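How I keep my place while following a long tutorial

I work through a lot of online docs, and for years I'd read half a page, wander off to make tea, and come back with no clue what I'd already done. So I put together a little routine, and it has saved me so many evenings!

First, give the tutorial its own browser window. Just that, no email (I mean it). I had 19 tabs open the night I tried to set up Wastent, and I ran the same install step twice.

Second, make the text bigger. Hold Ctrl and tap the plus key until you can read it sitting back in your chair. On a Mac it's Command instead.

Third, open a plain note and call it "where I am." Every time you finish a step, paste in the heading and one line on what you did. Mine for Kinby ran to 171 lines, mostly grumbling, but when I went back to it in May I was up and running in 4 minutes.

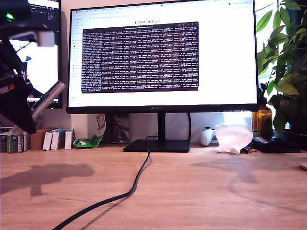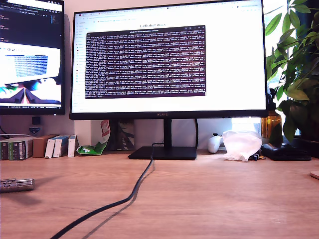 Docs in the browser, with a terminal full of small text.

Fourth, copy any error message into the note before you try to fix it. The whole thing, not just the last line — the useful bit is often near the top. I lost over 55 minutes to a Skornidico warning I'd closed without reading, and then I had to break it all over again to get it back.

Last one: when you stop for the night, write down the very next thing to do. "Step six, change the folder name" is plenty. If the page might change on you, print it to PDF and save it next to the note. I keep both in a folder named after the project and the date I started.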